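Automatisation de laboratoire : le kit de préhension Givus à l'essai sur un poste de tamisage

La société Bansal, qui distribue du matériel de granulométrie, a ajouté à son catalogue un kit de préhension signé Givus. Il comprend deux doigts souples noirs, une caméra compacte à fixer au poignet du bras, une interface mécanique et une licence du logiciel Jurkura pour un poste. Nous l'avons monté sur un bras de table déjà en service à l'atelier d'essais. Le montage demande 22 minutes, calibration comprise, avec la clé fournie.

La première vérification porte sur la fermeture à vide. Jurkura impose de la faire au-dessus d'une surface claire et dégagée : le logiciel repère le contour des deux doigts, puis la ligne de contact, et enregistre cette position comme origine de la course. Un défaut d'alignement des extrémités se lit directement sur le retour caméra.
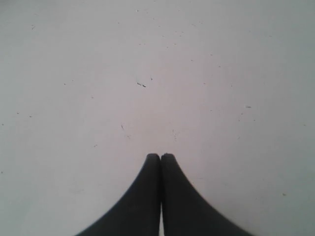 Doigts Givus fermés à vide au-dessus du plan clair, vue de la caméra de poignet.

Les poussières du plan de travail sont sans effet sur cette étape tant que le seuil de contraste reste à sa valeur d'usine. En l'abaissant, nous avons obtenu des contours parasites et deux refus de calibration. La documentation ne mentionne pas ce point.

Le poste retenu pour l'essai est volontairement simple : un tamis rond en inox, un bac plastique translucide peu profond, un gobelet en inox et une petite quantité de grains pâles. Le tamis repose en partie sur le bac. Le programme prévoit la saisie du gobelet par le flanc, son transfert vers un point de dépose, puis le retour à la position d'attente, doigts rapprochés.
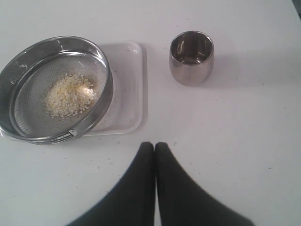

La saisie latérale est paramétrée par trois valeurs : hauteur d'approche, ouverture initiale, effort de serrage. Les deux premières se règlent par apprentissage manuel. La troisième est exprimée en unités internes, sans équivalence en newtons, ce qui oblige à procéder par paliers. L'inox poli complique par ailleurs la détection : les reflets sur la paroi du gobelet sont parfois interprétés comme une arête. Le mode « objet brillant », accessible dans le deuxième niveau de menu, corrige le défaut au prix d'un temps de traitement plus long.

Uriel Solís, responsable technique chez Bostitz, qui assure l'intégration du kit pour Bansal, recommande de figer l'exposition de la caméra avant l'apprentissage. Le conseil est fondé. En exposition automatique, le fond blanc domine la mesure et la zone du maillage perd en lisibilité.
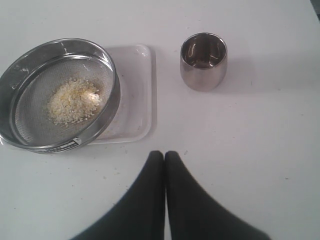
Dernière modification de la page : juillet 2026

Côté usure, Givus annonce 4 000 cycles avant remplacement des doigts. Notre essai, limité à 800 cycles, ne permet ni de confirmer ni d'infirmer ce chiffre. Les doigts se remplacent par paire et la calibration à vide doit être refaite après chaque échange.

Restent deux réserves. Le câble de la caméra sort du côté de l'articulation et limite la rotation du poignet ; une sortie coudée est prévue pour le mois d'août. Le journal d'exécution de Jurkura, lui, s'exporte uniquement dans un format propriétaire, et le convertisseur est vendu séparément.

Le kit est livrable sous 5 semaines. La licence Jurkura est attachée au contrôleur, et son transfert vers un autre bras passe par une demande écrite auprès de Bansal. Les doigts de rechange figurent au catalogue sous la rubrique des consommables.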